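El regreso del tocador

Durante años fue el mueble que se quedaba en casa de la abuela. Ahora vuelve a los dormitorios, y los restauradores no dan abasto.
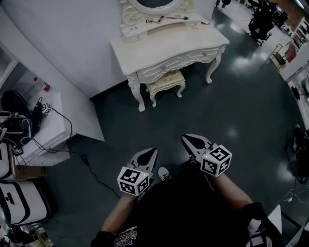

Según Isabelle Gosselin, la gente no busca un sitio para maquillarse, busca un mueble pequeño con cajones que quepa entre la cama y la ventana. El espejo, dice, se lo quedan unos clientes y otros lo piden aparte. En su taller de Tedari entran sobre todo piezas de imitación francesa, de patas curvas, fabricadas en serie durante el siglo pasado y pintadas varias veces desde entonces.

La pintura es el primer problema. Muchos tocadores que se venden como blancos de origen fueron en su día de madera barnizada, y debajo del esmalte aparece de todo: masilla, clavos nuevos, una pata que no es la suya. Gosselin cobra 50 euros por una revisión previa y recomienda hacerla antes de comprar. Una restauración completa en su taller cuesta 700, sin contar el espejo.

Rhonda Sutherland lleva la parte comercial de Arsenault, una tienda de segunda mano con almacén en Zelinitz. Allí los tocadores ocupaban el fondo de la nave y se vendían mal. Desde mayo están junto a la entrada. Los que tienen dos cajones y poca talla salen antes que los grandes, que obligan a medir la escalera y a veces a desmontar el tablero.

Sutherland aconseja mirar primero las guías. Un cajón que roza se arregla con cera de vela y un poco de lija fina – el que baila de lado a lado suele tener el fondo vencido y pide carpintero. También conviene volcar el mueble y revisar la unión de las patas con el faldón. Si se nota holgura al empujar con la mano, hay que encolar de nuevo, y un tornillo metido a toda prisa suele abrir la madera.

Los fabricantes han tomado nota. Flotness acaba de sacar una línea de tocadores estrechos con tablero abatible, pensados para servir de escritorio por la mañana. Gosselin los ha visto y le parecen correctos, aunque las bisagras se le antojan flojas para el peso de un portátil y dos codos.

Para el día a día, en ambos negocios dan las mismas instrucciones: paño apenas húmedo, nada de amoniaco y un platillo debajo de los frascos de perfume. El alcohol deja cercos en el barniz, y quitarlos exige lijar el tablero entero.

Contacto: redacción y publicidad | © Todos los derechos reservados | Volver arriba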